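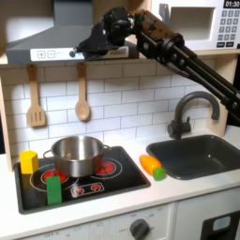 Play kitchens: your questions answered

Updated 14/07/2020

We love play kitchens at Woretti, and we get asked about them all year round (though January brings the biggest pile of emails, once the Christmas boxes have been opened!). These are the questions that come up most. If yours isn't in the list, do write in.

What age is a play kitchen for?

Most children take to one between 18 months and two years, and plenty are still cooking at 8. Little ones mainly bang pots and open doors. Later on you get menus, orders and some very strict restaurant rules. Always go by the age printed on the box, especially for the small accessories.

Do we need a hood and a microwave, or is a hob enough?

A hob is enough to start with, and a cardboard box makes a grand oven. But we do adore the extras! A hood with a plus and a minus button gives small fingers something to press, and a microwave with a keypad is wonderful for number talk. Ours says 01:30, so "one minute thirty" has become the cooking time for absolutely everything, soup and birthday cake included.

The burners are red. Will my child think a real hob is safe to touch?

It's a good one to talk about early. On our hob the burner rings have red centers in the pretend world and "red means hot" is a rule of the game, so everyone says "careful, hot!" before lifting the pot. Keep saying the same thing at the real cooker, and keep children away from it as you normally would.

Real pans or toy pans?

Either! We're very fond of a small stainless steel pot with two side handles, as it makes a proper clang and can be carried with both hands. If you raid your own cupboard, choose something light, with no sharp rim and no glass lid.

Where do the spoons and spatulas go?

Hang them up if you possibly can. We keep a wooden spoon and a slotted spatula hanging under the shelf, against the tiles, and tidying up goes so much faster when each thing has its own spot. Two or three utensils are plenty. The rest can live in a tub and be swapped in when interest flags.

How do I clean it?

A damp cloth with a drop of washing-up liquid, then a dry one. Go gently over printed parts such as the hob controls and keypads, and never use a scouring pad on them. Wooden spoons shouldn't be left to soak. For crayon on a white worktop, try a little bicarbonate of soda on the cloth, testing a hidden corner first.

Can we use real food?

Dried pasta is brilliant for older children (watch anyone who still puts things in their mouth). Water is fun too, but keep it to a cupful and wipe up afterwards, as wooden shelves don't like puddles.

How much room should I leave?

Enough for two children to stand side by side without elbowing each other. Put it against a wall and fix it there if the maker supplies a strap or bracket.

Do you lend kitchens out?

Yes! Our toy library has around 300 items, and kitchen sets go out for a month at a time. Ask at the desk and we'll add you to the list.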